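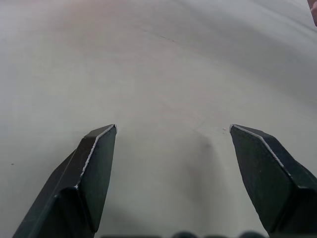 A pale gray surface, with plenty of room on it.

In Defense of the Rag

I own 13 dish towels and dry my dishes with one of them. The other 12 were gifts or souvenirs, or they came in sets with the one I wanted, and they live in a drawer where they stay as clean as the day they were printed. One has a map of Purasville on it. One has a recipe for corn chowder that I can't follow while drying anything. A third is linen and was given to me with the warning that it should be washed by itself in cool water, which is more care than I take with my own shirts.

The one I use is gray. It may have been blue. It has a burn in the shape of a pot handle and a hem that gave up years ago, and when I reach for it with my eyes shut it's always there, because no guest has ever been tempted to move it. I would save it in a fire. It would probably help with the fire.

I bring it up because I went looking for a plain rag at the big Grerton store out by the highway, and I couldn't buy one. I could buy microfiber. I could buy microfiber for glass, for steel, for stone, for screens, and for pets. I could buy a bamboo sheet that calls itself a towel on one side of the package and a cloth on the other. I could buy a box of paper things soaked in lemon, good for one wipe and then the trash. When I asked where the rags were, I was led with great courtesy to the automotive aisle, where they come compressed in a bag and smell like a tire.

So the rag has been sent to live in the garage, and I think we're worse off.

When I was a child the rag had a career. It started as something respectable, a bedsheet or a bath towel or a pajama top, and it worked its way down. My grandmother's sheets did 15 years on a bed, and then they were torn down the middle and sewn back with the edges turned in, and they did a few more. After that they were dust cloths. After that they were floor cloths, and then they went to the shed for the kind of work that isn't discussed, and from the shed they didn't return. You could wipe up a spill and recognize the sleeve of somebody's nightshirt. It was a bit like running into an old teacher at the bus station.

Each step down had its rules, and those rules were known by everyone in the house without being written anywhere. A counter rag could become a floor rag. A floor rag could never, under any conditions, become a counter rag. I broke this law once, at age nine, and the silence in that kitchen was such that I can still hear the clock. I've read whole books on ethics that did less for me.

The trouble with a modern cloth is that it has no place to fall to. The packages say it's good for a certain number of washes, and then you throw it out. It begins as a cleaning product and ends as a cleaning product. It was never anybody's pajamas. I find it hard to respect a thing that has had only the one job.

I know the arguments on the other side. Paper towels are cleaner, people say, and I'll grant that a paper towel on the roll is a very clean object. It's the ease of it that gets me. You pull one off to dry your hands, and a second one comes along for company. You use three to mop up a spoonful of coffee. In the year 2000 I moved into an apartment in Kasmont with a roommate who used a fresh paper towel as a plate, a second as a napkin, a third as a lid for the microwave, and a fourth to wipe up after the first three. We went through rolls the way a hospital does. When I put a stack of rags under the sink, my roommate asked, quite gently, if I was having money problems.

I was, as it happens. But I'd have had the rags anyway. 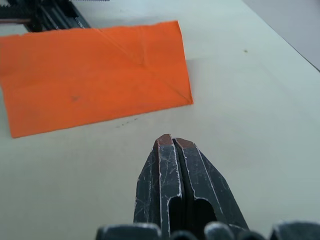 Orange cloth with a folded corner.

Then there's the germ argument, which is usually delivered with the face of someone describing a crime. A damp rag left in a heap by the sink is a terrible thing, and I won't defend it. I'll only say that the heap is the problem, and the heap is ours. Hang the rag up. Wash it hot. Get another one from the pile. That's the whole system, and it was worked out by people who boiled their laundry on a stove and had no opinions about microfiber at all. A rag wants to be changed as often as socks are, and if you find this standard hard to meet I'd prefer not to come over.

The argument I have the most trouble with is the one about looks. Kitchens now are meant to be seen. The counters are long and bare, and the sink is wide enough to wash a calf in, and anything left out on them has to earn its place by being handsome. A rag isn't handsome. So people hide it, and once it's hidden they forget it, and when the soup boils over they grab the nearest thing, and that's the linen towel that must be washed by itself in cool water. I've seen it happen. I've been the soup.

Color doesn't save you either, although I was raised to think it would. My mother had a theory that a bright cloth would always get put back because people could see it. She bought orange, yellow, and a green that made your teeth hurt. We could see them, all right. We saw them on the stairs, on top of the television, and on the hood of the car as it backed down the driveway. What the theory got right was that a bright rag is easy to find. What it missed was that you only look for one after you've lost it.

There used to be a lunch counter in Purasville called Leone, with stools that were fixed to the floor a little too far from the counter for anyone under six feet tall. I ate there for years. The coffee was no good and the pie was better than it had to be, and what I liked best was the wiping. The waitress would come down the line with a folded cloth and do the counter in one long pull, lifting each ketchup bottle with her other hand and setting it back on the wet, and she never once looked down. Halfway along she'd flip the cloth to a fresh side. At the end she'd flip it again and come back. She got the whole counter out of one rag, all its sides used in order, like a person reading a newspaper.

The place that took over the building sprays the tables. A young man comes with a bottle in one hand and a wad of paper in the other, and he sprays while you're still looking for your coat. I've had a good deal of lemon in my eye. The tables are probably cleaner. I have no way of knowing, and I suspect he doesn't either.

I should say something about money, since an essay about rags will be taken as an essay about thrift. I'm not especially thrifty. I own a waffle iron that makes only one waffle. But a thing that is already in your house, already paid for, already soft from years of washing, and better at its job than the one in the package seems to me to be worth keeping, and I don't see why that should need a movement behind it. There are movements, I'm aware. I've been sent links. One company will mail you a bundle of what it calls heritage wiping cloths, cut from old shirts and tied with string, and the price of that bundle would have bought the shirts new. If you pay a stranger for the remains of another stranger's pajamas, I feel some part of the point has slipped past you.

The other thing people ask is how to begin, as if there were a first step. You look at your towels. One of them is bad. You know which one, and so does everyone who has stayed with you. Cut it into four. Don't hem it, don't label it, and don't put it in a basket with a wooden tag. Cotton is best. Flannel is good. T-shirts are all right for windows if you cut off the part with the printing, which only pushes the water from one side to the other. Old underwear works very well and should be cut small enough that it can't be identified by company.

Nylon is useless. I once tried to dry a dog with a windbreaker, and neither of us got anything out of it.

A friend who edits for a living read this far and asked me what it was really about. Patience, she guessed, or mortality. I said it was about rags. She said I'd written 70 lines on the subject and there had to be something underneath. I lifted it up and looked, and what was underneath was a ring from her glass, so I wiped it off.

She then asked for a paper towel, and I gave her the map of Purasville. It doesn't absorb a thing. It just moves the wine from the river district out toward the county line, and I had to go get the gray one.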